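October 3, 2019

Spent the whole day on grippers again. Dale wants a recommendation by the end of the month, the Larnetti or the Tromo, and so far I could argue for either.

The Larnetti weighs 362 grams with the screws in. The Tromo is heavier but the grip is softer on the hand, and after a long session that matters more to me than the weight. Diarmuid disagrees. He has bigger hands and says the Tromo trigger sits too close.

Did 37 pickups with each before lunch, all cloth. The Larnetti dropped 2 and the Tromo dropped 8. Most of the Tromo's misses were on thin stuff, where the fingers close at the tips first and leave a gap further down. Obed thinks a shim would fix it. Maybe — I'd want to see it before I write it down as a point in its favor.

Camera next. The wide lens bends everything near the edges, and I still can't judge distance from the picture alone. Treasa said the same last week. The narrower Thiele lens is easier to look at but loses the fingers as soon as they open all the way, so we'd have to move the mount forward and then it knocks into things.

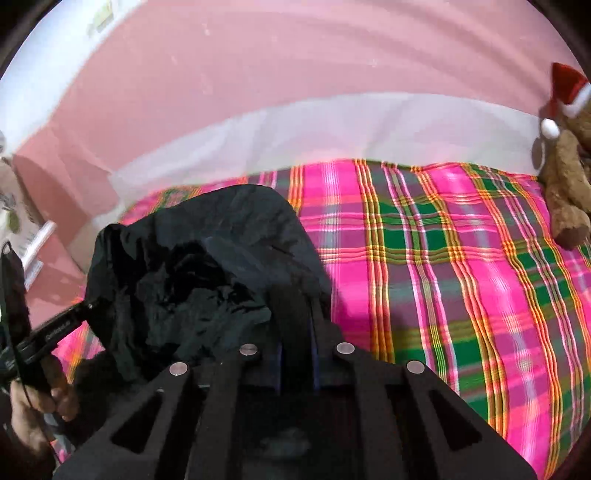
Dark fabric is still the hardest. Folds in black cloth all run together on the screen and I end up aiming for the highest part of the heap. A plaid cover underneath does help with finding the outline.

Deirdre called at four about the Fitdale controller. It won't ship until next week, so the wrist tests have to wait. I told her to send the spare cable anyway.

Right thumb is sore. Tomorrow I'll start with the Tromo while I'm fresh and see if the numbers change.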